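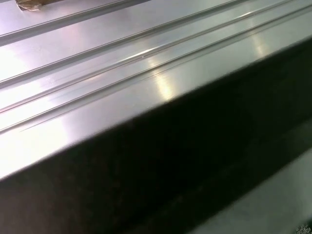
Joo asked whether section 4 applies to a cell that has already been commissioned with another end effector. It does. Carry out every step in this section after any change of gripper, wrist camera or base plate, even if the arm has not been moved.

4. Setting up the Arndale board-handling kit

Revision of June 18, 2018. Replaces all earlier versions of section 4.

This section covers mounting the wrist camera, setting the exposure and teaching the approach to an open computer chassis. It assumes that the arm is bolted down and that the Drosier controller has been connected as described in section 3.

CAUTION: Keep the emergency stop within reach during all steps. The fingers can close without warning when the controller is restarted.

4.1 Before you start

You will need the hex keys supplied with the kit, the calibration card, a grounded wrist strap and a chassis with its side cover removed. Disconnect the chassis from line power and press its power button once to discharge the supply.

Clear the work surface of packing material, loose screws and scraps. The kit detects parts by contrast, and small debris may be reported as a part.

4.2 Mounting the wrist camera

1. Move the arm to the service position and lock the controller.
2. Seat the camera in its bracket with the cable exit facing away from the fingers.
3. Tighten the bracket screws by hand, then a quarter turn with the key.
4. Route the cable along the arm and secure it with the clips. Leave enough slack at the wrist for a full turn in both directions.
5. Unlock the controller and select Camera > Detect. The status line should read READY within 8 seconds.

NOTE: If the status line reads NO DEVICE, check the connector at the controller end before removing the camera.

4.3 Setting the exposure

Polished metal under overhead lighting produces strong highlights. An edge that lies inside a highlight cannot be used as a reference.

1. Select Camera > Exposure and switch Auto to OFF.
2. Set the exposure value to 100.
3. Jog the arm until the wrist is 248 mm above the work surface.
4. Lower the value one step at a time until the edge overlay forms an unbroken line.
5. If the line is still broken at the lowest value, tilt the wrist by 6 degrees and repeat step 4.
6. Save the setting under the name of the chassis model.

Do not cover reflective surfaces with tape. Adhesive residue changes the reading from one cycle to the next.

4.4 Teaching the approach

CAUTION: Wear the wrist strap whenever the chassis is open.

1. Place the chassis flat, with the open side facing up and the motherboard fully visible.
2. Move any cable that crosses the approach path. Cables that cannot be moved must be entered as keep-out zones.
3. Jog the gripper over the chassis at the slowest speed. Stop before the fingertips are level with the top of the chassis wall. 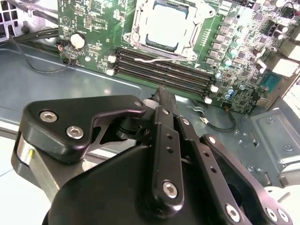
4. Select Teach > Reference and mark two opposite corners of the memory slot bank.
5. Mark the CPU socket as a keep-out zone. If the load plate is raised, set the zone height to OPEN. With the plate closed, use CLOSED.
6. Add keep-out zones for the fan grille and for any bracket standing above the chassis floor.
7. Select Teach > Dry Run. The arm follows the path with the fingers held still.
8. Watch the clearance on both sides of the gripper, including the outer linkage plates. The software checks the fingertips only.
9. If the clearance is acceptable, select Save. Otherwise, return to step 3.

NOTE: A saved approach is valid only for the chassis position in which it was taught. Use the Pruson locating stops if the chassis will be removed and replaced between cycles.

4.5 Checking the fasteners

After the first full shift, lock the controller and check all hex screws on the finger linkages. Retighten any that turn under light hand pressure. Do not apply thread compound to screws that run in a plastic bushing.

Continue with section 5, Memory Module Insertion.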